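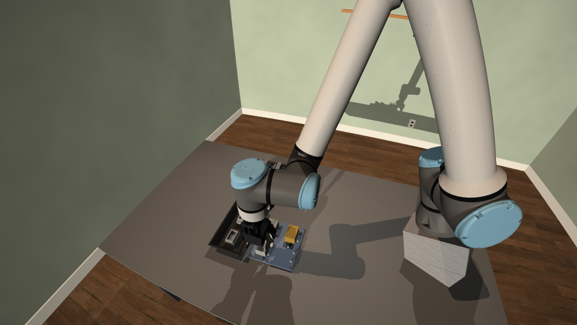 Sim arm, green-walled room, blue board on the table.

2019-08-05

Lot size parser, second go. July pull from Lernance is 1178 listings, Fakstead and Irnlow together. Want one clean lot area per listing so we can colour the map by price per square foot. Started from a fresh export, old one had the seller remarks chopped.

Ran it before coffee. 55 listings came back with no lot area at all. Went through them by hand. 40 are Golob listings - they put the lot in the remarks and leave the proper field blank. "Generous lot", "double lot", then the figure three lines down after the school catchment. The rest are a mix, strata units mostly, where a blank is the right answer. Marked those as strata and left them alone.

Also found the floor area getting picked up as lot area. Parser grabs first number before "sq ft" and half the agents lead with the house. Bad one in Irnlow, a laneway place with a lot supposedly smaller than its own garage. Changed it to look for "lot" or "property" in the same sentence. Better but slow.

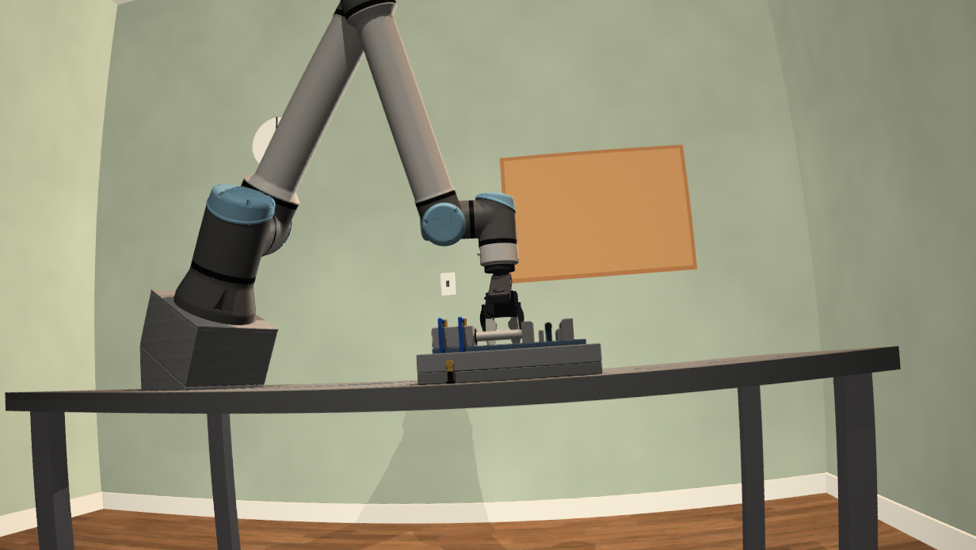
Arm on its dark grey pedestal, fixture near the middle of the table.

Flag anything under 2000 sq ft for a manual look, unless strata. Rafia Yousafzai wants the cutoff lower for the old Fakstead rowhouses. Fair point, they're tiny. Left it where it is until she sends the civic addresses, then we can do those seperately.

Acres vs hectares - the rural ones up past Irnlow use both, sometimes in the same listing. Converting everything to sq ft and keeping the original string in the next column. DON'T overwrite the original string again. Lost most of a morning to that in July.

Frontage: not touching it. "Approx." everywhere, and irregular lots just say "irreg". Pie-shaped ones on the cul-de-sacs are hopeless without the survey.

Relisted houses still counted twice when the agent changes. Matching on civic address works untill somebody writes Cres instead of Crescent. Need a short list of street endings, Rafia has one from the assessment job, ask her.

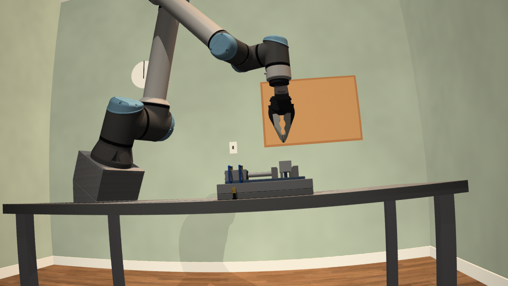
Silver tubes, blue-grey joint caps, long dark grey table.

To do
- rerun with the new sentence rule, save the log this time
- email Golob office re blank lot field, be nice
- street endings list
- check "views" isn't matching "reviews" in the remarks search
- map colours, the two greens look the same on the printer

Rerun going now, leaving it on the back machine. Don't close the window pls.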